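Subject: Re: [shelving] Thin-board units for card stock: board thickness and sag
List: Pernasness small storage and fittings list

On Tuesday, a list member wrote:

> We have one of the low Pivent units, bought secondhand, and want to use it
> for picture cards and a few boxed sets. The cards are in sleeves now and
> stacked flat. My questions are:
>
> - whether the boards will take the weight over the wide span without a
> second divider
> - whether the cut edges need to be sealed or can be left as they are
> - whether cards are better standing or flat in a unit of this type
>
> The back panel is missing. I don't mind that, but I would like to know if it
> matters structurally. I have some 300 cards at present and the number is
> going up. Any advice on spacing would be welcome too.

Replying in the order asked, with the back panel last, where I think most of your trouble is going to come from.

Span and sag. For a horizontal board supported at both ends, deflection goes with the cube of the thickness and, for a load spread along it, the fourth power of the span. Small changes in span therefore matter a good deal. Moving a divider so that the wide bay loses a fifth of its length, with the same load per inch, brings the sag down to well under half of what it was. People tend to reach for thicker boards first, and in a unit that is already built that is the expensive way to go about it. Measure the clear distance between the divider and the side panel, inside face to inside face. Then lay a steel rule on edge along the empty board and look for light under it. If there is visible bow with nothing on the board, it has already crept under someone else's load, and turning it over will buy you a few years at most.

Weigh the cards before you decide anything. Put 70 of them on a kitchen scale, sleeves included, and work up from there. Coated card is denser than it looks, but it is still a light load next to books. The boxed sets are another matter. Put those directly over the divider or hard against the side panel and keep the middle of the span for the cards.
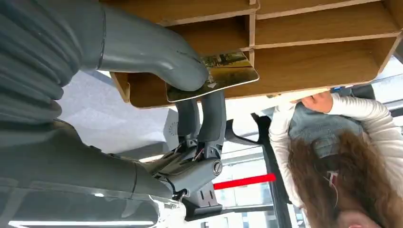

Edges are the part of these units that I would spend time on. On thin boards the cut edge is where the fibers stand up, and a sleeve dragged across it will pick up fine scratches in one line, always at the same height. The pale edges on this one are slightly rough, while the inner faces are a warm brown, and it is the edges that a glossy card will meet first on its way in or out. Sand with 180 grit along the length of the edge, never across it, then 240, and take the sharp corner off with two or three light passes at 45 degrees. Wipe down and seal with a thin coat of water-based varnish. Leave it open to the air for a week before anything glossy goes near it. I know the can says 4 hours. That figure is for touch, and a coated card under its own weight will block onto varnish that feels perfectly dry. Wax is easier to apply but it transfers to the sleeves, and I stopped using it for that reason.

Flat or standing. For unsleeved cards with a gloss coating I would go with standing, lightly supported, in short runs. Flat stacks put the full weight on the bottom cards, and in a humid room the coatings stick. Sleeves reduce this but do not remove it, and the cheaper sleeves are the worse offenders. If you stand them up, each run needs a firm end stop. A card leaning at more than a few degrees takes a curve along its length, and once the curve is in, pressing will only get part of it out. Cut the end stops from the same stock as the shelf if you can find any, and fix them with screws from below so they can be moved. Cards with rounded corners are a little more forgiving in a tight run than square ones, which catch and fold at the tip.

Spacing. Card height plus a hand. People set the shelf above at card height plus half an inch, and then have to tilt every card out by its top corner, which wears the corner and the underside of the board both. In a wide compartment I would leave the full opening and not be tempted to add a half shelf.

The added divider. Fit one if your rule shows light, or if the boxed sets have to go in the wide bay. It does not need to be glued. A snug friction fit with 2 small blocks screwed behind it is enough, and you can take it out again. Cut it a hair over and sand to fit. If it has to be hammered in, it will push the upper board into a hump and open the joint at the side panel.

Back panel. Yes, it matters. In a unit of thin boards the back is what stops it from racking, and the joints at the corners were never meant to do that job alone. Push sideways on the top with the flat of your hand. If the side panels go out of square, you will see the gap at the divider open on one side and close on the other. A sheet of thin ply across the full back, pinned every four inches, fixes it completely. If you want to keep the back open for air, two steel corner braces per bay will do most of the same work, and a single strip of ply along the top rear edge helps more than its size suggests. Check the diagonals before pinning anything. If they differ, rack the unit over until they match and clamp it there.

On suppliers: Flolell still sells the thin ply in small sheets, but their sizing runs slightly under, so measure what arrives before you cut the pins to a layout. The Acharya braces discussed on this list in November are fine for the purpose. The screws supplied with them are too long for thin boards and will come through the face. Replace them.

One item I can't answer from your message is whether the Pivent boards are housed into the side panels or only butted and screwed. Look at the front edge where the long board meets the side. If the board end is let into a groove you can load it with some confidence. If it is butted, add a small cleat under each end before you put the boxed sets in, and post the board thickness here when you have it — calipers if possible, in two places, as older boards are not always even from one end to the other.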